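Re: [murkero-list] Episode numbering for series 2

On the question from last week, I went back through my tapes and the listings pages I kept, and I think the guide on our site is wrong in two places.

> Does anyone know why the guide gives Murkero 54 minutes for the
> Killgate story and then lists it as a single episode? I only
> remember it going out in halves. Also, was Molley in the second
> series from the start, or did she come in later?

Killgate was made as one long episode and shown that way the first time. For the repeats it was cut into 2 parts, with a new recap at the front of the second. The guide has taken the running time from the first showing and the cast list from the repeat, so the police clerk is missing. He only appears in a scene that was dropped to make room for the recap.

Molley is credited from episode 4. She can be heard on the telephone in the one before, but there is no credit for it and the voice may be a different actress. I would leave her first appearance as 4 and put a note underneath.

The Nakajima character is harder. He was recast between series and the guide treats both actors as one entry. I suggest splitting it, with the years after each name.

I can make these changes in October if there are no objections. Please send corrections to the list, as my own mailbox is nearly full.

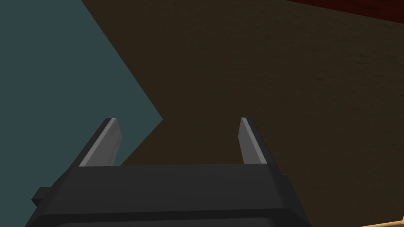
Sota Sakai wrote that the telephone voice is the same actress, going by the closing titles on the overseas print, and that the note should say so. I haven't seen that print. If somebody has a copy, could they check the titles for the Killgate story as well? I'll hold the Molley entry until then and do the others first.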